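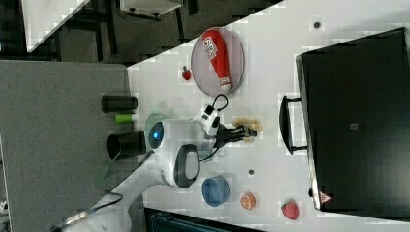 The Kander K-28 on the demo table at the Hendolport open day

Kander K-28 Tabletop Arm
Stock no. 1207
Availability: special order, ships from our Hendolport shop
Price: call or email for a quote (it changes with the gripper)

Overview

I've been carrying the Kander arm on this site for a while now with nothing but the maker's paragraph under it, and that paragraph was pretty dry. So after the open day I sat down and wrote my own. If you came by, thank you! It was a full house and I didn't get to talk to everyone as long as I wanted to. If you couldn't make it, what follows is more or less what I told people at the table, plus the answers I had to go look up afterward.

The K-28 is a white tabletop arm with a two-finger gripper and a round head that glows blue when it's powered. The 28 is the reach in inches, measured from the middle of the base to the fingertips with the arm stretched all the way out. In real life you want your work closer in than that. Things at the very end of the reach get picked up slower and the arm has fewer ways to turn its wrist out there, so when you're planning a table, pull everything in toward the base a little more than you think you need to.

What we ran at the open day

We set it up with kitchen stuff. I've done demos with wood blocks before and people watch politely for a minute and then wander off to the coffee. Put a ketchup bottle on a plate and everybody suddenly has an opinion on how it should be picked up. We had a bottle, a strawberry, half an orange, a couple of bowls, and so on, and I moved things between runs whenever somebody asked me to.

The bottle is a nice test because it's smooth and it's fatter at one end. Grab it too near the wide part and the fingers have to open almost as far as they'll go. Grab it close to the cap and the heavy end swings down. On our first run of the morning it went for the cap end, the bottle tipped, and it rolled off the plate and got a big laugh. We moved the grasp point up toward the label and after that it behaved itself. I kept that first try in the settings file so you can load it and see the difference, if you like watching ketchup roll around.

The strawberry was the crowd favorite by a mile. The force setting goes low enough that you can pick up soft fruit, but you do have to go in and set it, because the factory number is meant for harder things. I turned it up once on request (a kid in the front row, very persuasive) and yes, it will flatten a strawberry.

Bowls are harder than they look. The gripper has to come down over the rim with one finger inside and one outside, and with a thin rim there isn't a lot of room to be wrong. Plates flat on a table are harder still. I'd tell you to skip plates altogether with the standard fingers, or get the longer ones from Hattar, which have a thin tip that can slide under an edge. They bolt straight on. I have a set in the shop if you want to try them before you buy.

We also had a toaster oven on the table for part of the day, and that's where most of the good questions came from.
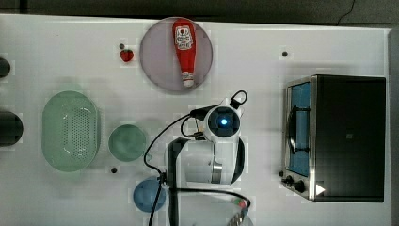
A few people wanted to know if the arm could open an oven door by itself. Short version: sometimes! A door on a hinge wants to travel in an arc, and the arm has to follow that arc or it ends up fighting the hinge. There's a guided mode for it, where you hold the wrist and walk the door through its swing by hand, and the arm remembers the path. It took me four tries to get a path I liked. Once I had it the door opened fine, but then somebody bumped the oven over an inch and I had to teach it all over again. If you're going to do anything with doors or drawers, fasten the thing down. I used no heat at all that day, and please don't run a hot oven next to one of these. The cables are not made for it.

Speaking of cables. The power and data lines run on the outside of the arm, and you need to leave them slack so the wrist can turn. Too much slack and they drag across your work and push things around. Too little and the wrist stops partway and gives you an error that doesn't mention cables anywhere. I lost most of an evening to that one back when I got my first unit. The soft ties in the box are okay. I like the wider hook-and-loop kind better and I'll throw in a handful if you order from me.

Setup

The arm wants a flat, stiff table. Ours is a plain white top that came out of Harnham, and I like a white surface under these because the food and the dishes stand out on it, both for people watching and for the vision side. A glossy top will give you glare under overhead lights. If the only table you have is shiny, throw a matte sheet over it or swing the lamp away.

From opening the case to the first pick took me about 70 minutes on the morning of the open day, and I've done it a bunch of times, so give yourself an afternoon for your first one. The part that drags is calibration. You touch the fingertips down at a set of points on the table and tell the software where each one is, and if you rush a single point you'll see it later as a pick that's always a little off to one side. Then you get to do the whole thing over. Put some music on and take your time.

If you move the table, calibrate again. If you move the arm on the table, calibrate again. If you let twenty curious people lean on the table all day - well, I checked it at lunch and it had held up, but I checked.

Questions I got more than once

Is it loud? No. It makes a soft whir and there's a click when the gripper closes. We were talking over it in normal voices all day.

Can I put my hand near it? It stops when it meets resistance, and I let people feel that at the open day with the speed turned down. I still keep folks back when it's running at full speed, and you should too. Read the safety booklet before you plug it in. It's short.

Does it figure out what's on the table by itself? It can find things it has been shown. You put an object down, save some views of it from different sides, and name it. Clear and see-through things are hard for it. Green plastic that you can see light through gave me trouble when I was practicing, and I ended up teaching those pieces by position.

Do I need to know how to code? Not for pick and place. You can do that in the regular screen editor. For anything with decisions in it (if the bowl's full, go to the plate, that kind of thing) you'll want to write a little script. The samples that come with it are decent and I've got some of my own I'm happy to share.

Can a school borrow one? I have one loaner, and it's usually spoken for. Email me early and be a little flexible on the dates and we'll work something out.

What's in the box

Kander K-28 arm with sensor head
Standard two-finger gripper
Power supply and data cable
Table clamp and bolts
Calibration tip
Cable ties
Safety booklet and quick start sheet

Not included: table, computer, travel case, Hattar long fingers (sold separately, see the grippers page).

About the price

I don't list one because I'd rather quote you the setup you'll really use. The arm on its own is one number, and by the time you add fingers and a case it's a different one. Tell me what you want to pick up, what size table you've got, and if it needs to travel. Photos of your space help a lot.

Next open day

We ran this one in October 2023 and I'd like to do another at the Hendolport shop once I've got a bigger room sorted out. Drop your email in the box at the bottom of the page and I'll send you a note when there's a date. Bring something from your own kitchen or workbench if you want to see it tried. Nothing with a blade and nothing full of liquid, please.

Related items: Hattar long fingers, Kander spare cable set, Kander table clamp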